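Minutes, tenants' association meeting, Hukport Court
March, 7:00 p.m., ground floor meeting room

Present: Naima Helmy (chair), Mostafa Filali, Fadwa Naciri, Ülle Sepp, and Nesma Kettani taking minutes. A representative of Fletamo, the managing agent, was expected and did not come.

1. Minutes of the last meeting
Approved with one correction. The last minutes said the hot water problem on the third floor was "resolved." Ülle asked that this be changed to "reported as resolved by Fletamo." Agreed.

2. Water bills
Naima read out the letter from Fletamo. It says every apartment will pay a flat charge of $50 a month for water until smart meters are fitted, and that the meters will save the average household $200 a year. Mostafa asked who the average household is. The letter doesn't say. He also asked how anyone can know the saving when the building has never been metered by apartment, and whether the saving is measured against the old bills or against the new flat charge. If it is against the flat charge, he said, they are raising the price so they can lower it.

Fadwa said she was willing to give the meters a chance. Her sister's building has them and the bills did go down. Ülle asked if they went down because of the meters or because two families moved out. Fadwa did not know and will ask.

Naima pointed out that the meter supplier, Plultach, has the same mailing address as Fletamo. It may mean nothing. Nesma to write and ask what the connection is, and to ask for the figures behind the $200.

3. The Ghoneim quote
Ghoneim has quoted $410 to inspect the roof tank. The quote is one line long. Mostafa said that for $410 he would like at least two lines. Points raised:
Does the price include a written report?
Is the tank drained or only looked at from the hatch?
Why does the quote expire in 3 weeks?
Ülle noted that the last inspection, by a different firm, found nothing wrong a month before the tank leaked into the stairwell. She is not against an inspection but wants photographs this time. No decision until the questions are answered. Mostafa to call them.

4. Water saving leaflet
Fletamo sent a draft leaflet for all apartments. It advises shorter showers, full laundry loads and watering houseplants with a spray bottle.
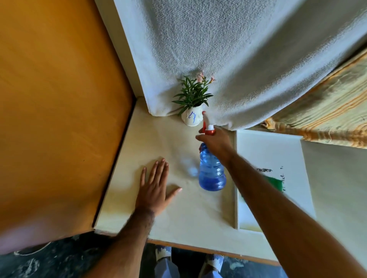
Fadwa thought the tone was friendly and the advice mostly sensible. Mostafa said the pipe in the basement loses more in a night than his plants drink in a year, and there is no leaflet about the pipe. Naima asked for that to be minuted as said. Ülle objected to the phrase "together we can make a difference" and to residents paying for the printing, if they are. Fadwa will find out who pays. The association's name is not to go on the leaflet until the basement pipe is fixed. Agreed, Fadwa abstaining.

5. Any other business
The lobby light is out again. Fletamo's website lists it as repaired.
Fadwa asked if meetings could start at 6:30. Left open, as Ülle works until then.

Actions
Nesma: letter to Fletamo on meters and Plultach.
Mostafa: call Ghoneim.
Fadwa: her sister's bills, printing costs.
Naima: lobby light.

Meeting closed at 8:40 p.m.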